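4.2 Do people bring the cup back?

Claims about reusable cup programs usually rest on return rates reported by the operators themselves. We were doubtful of these from the start, and the records from the Kunton site did little to change our minds. The operator, Tener, counted a cup as "returned" when it was scanned at any drop point, including the one behind the counter where staff scanned cups that had never left the building. Once those scans are removed, the rate falls sharply in every week for which we have data.

The survey answers have a different problem. Of the 300 customers approached, 212 agreed to take part, and most of them said they would "often" or "always" choose a reusable cup if one were offered. Štefanec warned in an earlier working paper that answers of this kind mostly measure what people think the person with the clipboard wants to hear. We see no reason to treat our own sample more kindly. Several respondents who chose "always" were holding a paper cup at the time, and the interviewers noted it in the margin of the form.

Paper cups also vary more than the literature allows. Studies tend to speak of "the paper cup" as one object with one footprint, yet lining, wall thickness and size all differ between suppliers, and many published comparisons give none of these. Figure 3 shows cups of the general type we mean, along with a small wire holder.

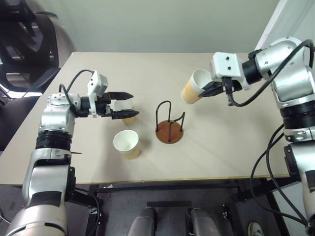 Figure 3. Paper cups with a white upper part and a tan lower part, and a wire cup holder on a round wooden base.

The break-even point -- the number of uses after which a reusable cup does less harm than the paper cups it replaces -- is where we find the least agreement. The Nusis model puts it at 16 uses. That number assumes a full dishwasher, a short trip to the wash site and no lost cups. Change the first assumption alone and the answer moves a good deal, as Lý showed using the same inputs. We could not find a single site in our study where all three held for a full month.

Tener bought 3,000 reusable cups for the trial. By the end of November it could not tell us how many were still in use, only how many had been scanned at least once. These are different quantities, and the trial report treats them as the same. Until cups are tracked one by one, with losses counted against the program, we would not use its figures to support a wider rollout. Section 4.3 looks at whether a deposit changes any of this.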